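How Does a Robot Arm Know Where the Bread Is?
Huralby Science Pages for Kids – 6/25/26

Quick question before we start. Close your eyes and pick up a bread roll. Hard, right? You feel around, bump the basket, squash the wrong thing. Now try it with no feeling in your fingers either.

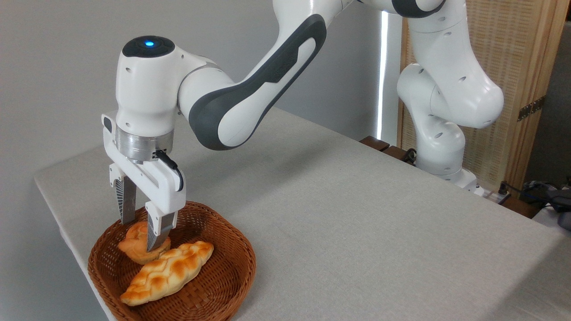 So a robot arm needs help. Lots of help. And the help comes from software, a big word for the instructions a computer follows. Motors do the moving, sure. But motors don't know anything! A motor will happily push your sandwich through the table if the software says so.

Let's go through it. Fast, there's a lot.

Job one: looking

A robot's eyes are cameras. A camera doesn't see bread, though. It sees numbers. Every picture is made of tiny dots, and each dot is a number or three that says how bright and what color. Golden brown is one bunch of numbers. Gray cloth is another bunch.

The part of the software that turns numbers into "that's a roll" is called perception. (Say it: per-SEP-shun.) To learn rolls it gets shown pictures of rolls. Say 2000 of them. Round ones, long ones, braided ones, burnt ones. Each picture comes with a label, so the program guesses, checks the label, and fixes itself a tiny bit. Guess, check, fix. Over and over and over.

After all that it can look at a new roll, one it never saw before, and say "roll, I'm 98 percent sure." It never says 100. Good perception software leaves a little room for being wrong. So should you, by the way.

What's tricky to see:
A brown bun in a brown basket. Same-ish color, so where does one stop and the other start?
Two breads touching. Is that one big bread or two?
Shadows. The arm makes its own shadow and then has to look past it. Annoying.

Job two: where, exactly?

Knowing there's a roll isn't enough. Where is it? How far away? Robots use three numbers for this: left or right, near or far, up or down. Like a treasure map with a height on it.

Maybe the roll is 518 millimeters from the robot's base. That's a bit longer than a school ruler and a half. The software also works out which way things point. A round bun doesn't care much, you can grab it from any side. A long loaf does care. Grab it the skinny way and it fits between the fingers. Grab it the long way and nope, fingers don't open that wide.

Job three: making a plan

This is called planning, easy word for once. The arm has a bunch of joints, like your shoulder and elbow and wrist. To get the fingers to the roll, every joint has to turn the right amount. And there's more than one way to do it! Try it yourself. Touch your nose. Now keep your finger on your nose and move your elbow up and down. Same nose, same finger, different elbow.

The planner picks a good way. It checks stuff like
– will the elbow hit the wall?
– will a finger hit the rim of the basket?
– is there room next to the roll for a finger to slide down?
– can a joint even bend that far?

If any answer is bad, throw out that plan, try another one. A computer can try 100 plans before you finish saying "pass the butter." Most get thrown out. That's fine.

Baskets are harder than plates, in case you wondered. A plate is open all the way round. A basket has walls, so the fingers pretty much have to come in from the top, and then fit in the gap between the food and the side.

Job four: moving and checking

Now the control part. Control software tells each motor how hard to turn, then checks what happened, then tells it again. Tell, check, tell, check. Many many times each second. If the wrist is a tiny bit too far left, the next message says go right a smidge.

You do this too. Carry a full cup of water across the room and watch your hand. Little wobbles, little fixes, teh whole way.

When the fingers close, the software has to decide how hard to squeeze. Too soft and the roll slips. Too hard and you get a pancake. Some grippers can measure the push coming back from the roll, and when it feels like enough they stop. Others only know how wide open they are, so the software watches the gap. Gap stops shrinking before it gets to zero? Something's in there. Gap goes all the way to zero? Missed it, go back to job one.

Play it at home: the Pakstead Bread Game

You need two people, a bowl, two soft things (rolls, or rolled up socks if lunch is over) and a scarf.

1. One player is the arm. Scarf over the eyes. You can only use your thumb and one finger.
2. The other player is the software. You can look but you can't touch.
3. Software gives orders. ONLY these: left, right, forward, back, up, down, open, close, stop.
4. Get one soft thing out of the bowl without touching the other one.
5. Swap.

You will find out super quick that "left" is not enough. Left how much? Whose left?? Real programmers have the very same problem, so they agree on one left before they start and write it down.

Harder version: the arm has to do the whole order before it hears the next one. No fixing on the way. Now you know why the checking matters so much.

Words to keep

Software – the instructions a computer follows.
Perception – turning camera numbers into things, like "roll."
Planning – choosing how to move before moving.
Control – moving, checking, and fixing while you go.
Gripper – the robot's hand. Often just two fingers.
Joint – a place were the arm bends or turns.

Coming in September: how a robot decides what to do when it drops something.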